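Checking wrist clearance before a pick routine

Applies to two-finger grippers on the Daline cell. Run the check after any tool change and once a shift.

1. Set the speed override to 5 percent and keep a hand on the enabling switch.
2. Empty the tray. Parts left inside hide the far wall from the wrist camera.
3. Open the fingers fully and jog to the approach point, 90 mm above the rim.
4. Step down in 7 mm moves. Stop if either pad lines up with a rim.
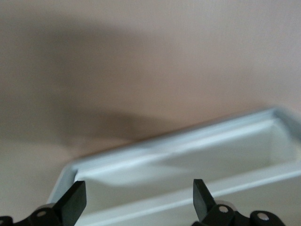

5. Save the pose only when both pads clear the near rim on the way in and on the way out. Shadows from overhead lights shift the detected edge, so confirm the rim position with the touch probe.
6. Enter the result on sheet 173 and initial it. Noreen Ghumman signs off changes to the approach height.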